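How I Compare Two Grippers on One Arm Without Fooling Myself

I've swapped grippers on my bench more times than I want to admit, and for a long while my way of choosing between them was pretty bad. I'd bolt on the new one, pick up a few things, get excited, and write "feels better" in a notebook. Then a month later I'd swap back and write the same thing about the old one! So in February I sat down and worked out a proper routine. It takes most of a Friday and it has saved me from buying at least one thing I didn't need.

The two grippers I'll talk about are the Skirden, a plain parallel-jaw gripper with flat rubber pads, and the Mulow, which has softer fingers that bend around whatever they grab. The controller software is Kundard, but none of this depends on it.

What you need

One arm, both grippers, both sets of mounting screws, a wrist camera, some bins, a kitchen scale, tape, a marker and a big piece of cardboard. Also a spreadsheet, or paper if you like paper.

Step 1: Fix the table first

Do this before you touch a gripper. Lay the cardboard over the table and tape it down at the corners. I like an unfolded box because it's big, it's free, and it forgives you when you come down a little too hard (you will). It also gives the camera a dull brown background, and my camera is much happier with that than with shiny metal slats.

Then set the bins where you want them and draw around each one with the marker. If a bin gets bumped you can put it right back. I skipped the marker the first time and had to throw out a whole morning of picks, because the near bin had crept over by the width of my thumb.

Step 2: Choose items that are annoying in different ways

It's tempting to test with blocks. Blocks are easy and both grippers will look great. Pick the stuff you really want to move. For me that's small medical supplies: face masks, sealed packages, little plastic bags. Masks slide over each other and their loops catch on things. Flat packages give you hardly any edge to grab. Bags change shape every time you look at them.

Keep each kind in its own bin, so you can score them separately. An overall score hides a lot, as you'll see below.

Step 3: Mount, weigh, and tell the controller

Weigh each gripper with its camera bracket and cable attached, then type that number into the payload setting. My Mulow setup is 118 grams heavier than the Skirden one, and before I entered that, the arm sagged a bit at full reach and I blamed the fingers. Poor fingers.

Update the tool length too, then touch the tip to a marked spot on the cardboard and check that the controller agrees with you. I accept 2 millimeters of error. Anything more and I redo it.

Step 4: Sort out the camera and the cable

Bolt the camera to the side of the gripper and tilt it so the fingertips sit near the bottom of the picture. Write the angle down! If you change the angle when you change the gripper, you're comparing two things at once. After that, run the arm slowly through its whole path by hand and watch the cable. It should never pull tight and it should never drag through a bin.

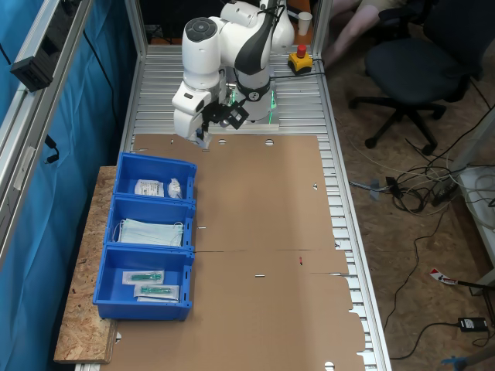

The bench with the arm over the cardboard and the three blue bins down the left side. The red stop button is over by the base.

Step 5: Run the picks

I do 20 picks per bin per gripper, and I refill to the same starting pile each time. Every pick gets one of four marks: clean, double (it took more than one), dropped, or missed. Don't invent a fifth mark halfway through. I tried adding "sort of" once and ended up using it for everything.

Keep a hand near the stop button for the first few runs, and go at a low speed until you trust the path. Swap grippers at the halfway point and then swap back, so a tired cable or a change in the daylight doesn't land on only one of them.

Step 6: Read the results one bin at a time

My log is up to 357 picks now, counting practice runs. The Skirden won easily on sealed packages, where those flat pads can pinch an edge. The Mulow was much better with bags. Masks were a mess for both, with lots of doubles, and slowing the lift helped more than changing the fingers did.

If I had only looked at the totals I'd have called it a tie and learned nothing. I ended up keeping the Skirden on for daily use and ordering a set of thinner pads from Palumbo to try on the masks. They came in two stiffnesses, so that's the next spreadsheet. Before you start your own, save a copy of your controller settings for each gripper under a clear name. Mine were called "test" and "test new" and I loaded the wrong one twice.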